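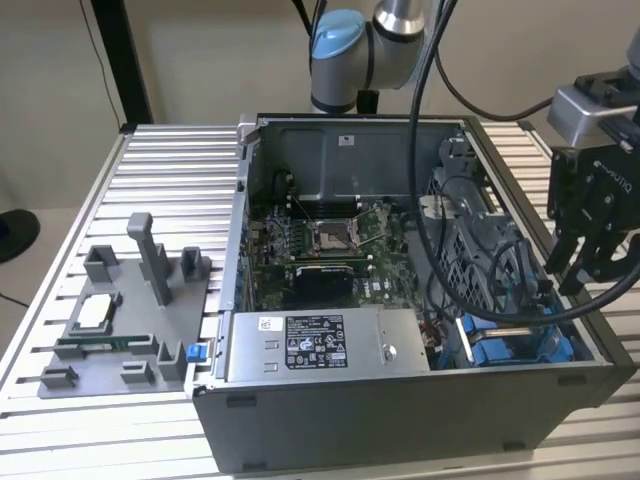

Open Day at the Dravik Reuse Center, Sokevthorpe

Dravik opens its doors to the public once a year, in November, and this was my first time going. The center takes in unwanted household goods from Sokevthorpe and the towns along the river, fixes what can be fixed, and sends the rest out for material recovery. I went mainly for the furniture and textile halls and ended up staying until they closed.

Getting there

The number 14 bus stops at the gate. If you drive, use the north lot. The south lot was taken up by collection trucks and the line to get into it backed up onto the main road. Doors opened at 10 a.m. and the first tour left half an hour later. Tours are free but you have to sign in at the desk and borrow a vest.

The receiving hall

Our guide was Marcus Calloway, who runs the receiving floor. The center takes in 575 tons a year, and he told us the weight is the easy part to plan for. What makes trouble is the calendar. January brings exercise equipment and old TVs, the end of the school year brings desks and mini fridges, and the fall is heavy on lawn furniture that people don't want to store.

Everything comes in over one scale. Staff put a colored tag on each item: green for resale as is, yellow for repair, red for recovery. A green-tagged chair can be on the shop floor the same afternoon. Yellow tags wait longer, and there was a fair amount of yellow in the racks when we walked through.

Furniture

The furniture shop is the largest room and smells strongly of glue. They don't refinish much. Most of the work is tightening joints, replacing drawer runners and swapping out broken casters. A man from our group asked about painted pieces, and the answer was that anything with old paint gets tested for lead first, and a positive test means it does not go back out to the public.

Upholstered pieces are a sore point. The center stopped accepting sofas without a fire label two years ago, and people still leave them at the gate at night. Calloway pays for hauling those out of the same budget that buys screws and sandpaper.

Textiles

I liked this part best. Clothes are sorted by hand on long tables, and Su-bin Bae, the lead sorter, let us try a bin. I was slow. She can tell a cotton blend from polyester by touch and was right each time somebody checked the label. Wearable clothing goes to the shop or to partner charities. Towels and bedding go to an animal shelter. The remainder is baled and sold to Enache, a company that shreds it for padding and insulation.

Bae would like people to know that single shoes are no use, and that clothes should be dry when they are dropped off. One damp bag can spoil a whole cart over a weekend.

Appliances and electronics

Large appliances are tested for leaks and electrical faults before anyone spends time on them. Refrigerators go straight to a licensed contractor for the coolant. Small kitchen appliances are mostly not worth the labor, apart from stand mixers, which sell within a day.

Computers get a short stop on the tour. Drives are wiped or destroyed, and usable parts are kept for rebuilding other machines.

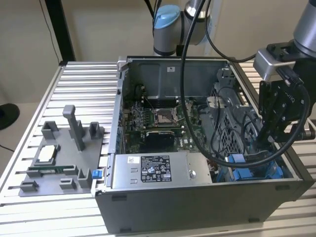 Desktop tower with the side panel off and an empty CPU socket on the motherboard.

A rebuilt desktop in the shop costs $137 without a monitor. Keyboards and mice are in a basket by the register and you pick your own. They had no laptops left by the time I got there.

The shop and the cafe

The shop keeps normal hours all year. Prices on open day were the same as usual, which some people in line grumbled about. I bought a pair of dining chairs and a floor lamp. Hardbacks were $6 for a bag. Delivery is available inside town limits and has to be arranged before you pay.

The cafe is run by Drimora, the bakery from Mill Street, and had soup, rolls and a decent apple cake. Seating is limited and uses shop furniture, so the table you are eating at may have a price tag on it. Ours was marked as sold.

If you plan to go

Wear closed shoes. They turned away a couple in sandals from the tour. The floors are level and there is an elevator to the textile room. Children are welcome in the shop and cafe but have to be ten or older for the tour. Donations were not accepted on open day itself, so leave your drop-off for another time.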